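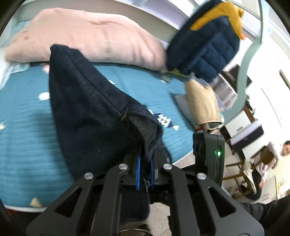 **COMUNICADO DE IMPRENSA**

**Bosudville, 8 de março de 2022**

**Makoris abre em Bosudville um serviço de arrumação e triagem de roupa de inverno ao domicílio**

A Makoris, empresa de organização doméstica com sede em Bosudville, passa a oferecer a partir deste mês um serviço de triagem de roupa de inverno em casa do cliente. O serviço chama-se Maneo e destina-se a famílias que querem guardar camisolas, casacos acolchoados e roupa de cama grossa até ao outono sem recorrer a um armazém exterior.

O trabalho é feito no quarto, em cima da cama. A equipa estende a colcha, esvazia o roupeiro e as gavetas para cima dela e separa as peças uma a uma. As malhas e as peças com interior cardado são dobradas e ficam em pilha. Os casacos e coletes acolchoados são sacudidos, fechados até acima e guardados por último, por ocuparem mais volume. Peças pequenas, como lenços, golas e meias, vão para um saco próprio, identificado com o nome da pessoa.

Cada visita é feita por 2 pessoas e inclui um quarto completo. O cliente escolhe no local o que fica, o que sai para doação e o que segue para arranjo. Fios puxados, costuras abertas, etiquetas soltas e fechos presos são anotados numa ficha que fica com a família. A Makoris não faz arranjos, mas pode entregar as peças na retrosaria Rajan, em Bosudville, que trabalha com a empresa desde setembro.

"A maior parte da roupa que encontramos está em bom estado", afirma Lavanya Pinto, responsável pelo Maneo. "O que falta é espaço e uma ordem que a família consiga manter depois de sairmos. Uma camisola azul-escura no fundo de uma gaveta cheia de outras camisolas azul-escuras não se encontra, e compra-se mais uma."

O serviço foi testado durante o inverno em 28 casas do concelho, a maioria com crianças em idade escolar. Segundo a empresa, foi nos quartos das crianças que a triagem demorou mais. Os tamanhos misturam-se de um ano para o outro, e há roupa herdada de irmãos e primos que nunca chegou a ser experimentada. Para esses quartos, a ficha passou a incluir uma linha com o tamanho da etiqueta e outra com o tamanho real, medido na cama com fita métrica.

A roupa de cama também entra na visita. Colchas, cobertores e almofadas de reserva são verificados e guardados em sacos de algodão. A empresa deixou de usar sacos de vácuo para peças acolchoadas, a pedido de vários clientes do período de teste que se queixaram de vincos e de enchimento esmagado - os sacos de vácuo continuam disponíveis para mantas finas.

"Começámos por fazer tudo no chão da sala e não resultou", explica Zlatko Ionescu, que coordena as equipas. "Em cima da cama vê-se a peça inteira, trabalha-se de pé e o quarto tem de ficar pronto nesse dia, já que alguém lá vai dormir."

**Condições do serviço**

- Marcação com 7 dias de antecedência, por telefone ou ao balcão.
- Visitas de terça-feira a sábado, de manhã ou à tarde.
- Duração máxima de 4 horas por quarto. Se a triagem não terminar nesse prazo, a segunda visita não é cobrada.
- Sacos de algodão e fichas incluídos. Caixas e cabides são pagos à parte.
- A roupa deve estar lavada e seca antes da visita. A equipa não lava nem passa a ferro.
- O cliente, ou outro adulto da casa, tem de estar presente durante toda a visita.

As peças destinadas a doação são recolhidas no final e entregues no ponto de recolha da Makoris, onde são novamente verificadas. As peças demasiado gastas para doação são encaminhadas para reciclagem têxtil. Quem preferir entregar a roupa diretamente a familiares ou vizinhos pode ficar com os sacos já fechados e identificados.

As marcações para o Maneo estão abertas a moradores de Bosudville e das freguesias vizinhas. Os clientes que fizerem a triagem nesta primavera podem reservar desde já a visita de outono, em que a equipa volta a colocar a roupa quente no roupeiro e guarda a de verão. A ficha preenchida agora serve de base a essa segunda visita, pelo que se pede que não seja deitada fora.

**Sobre a Makoris**

A Makoris presta serviços de organização doméstica em Bosudville: roupeiros, despensas, arrecadações e preparação de mudanças. A empresa é gerida por Svenja Kofler e tem balcão aberto ao público no centro da localidade.

**Contactos para a imprensa**

Jayanthi Rajan, comunicação
Usha Achari, marcações e visitas de reportagem

Os pedidos de entrevista e de acompanhamento de uma visita devem ser feitos por escrito, com indicação do órgão de comunicação e da data pretendida. As reportagens em casa de clientes dependem sempre da autorização da família.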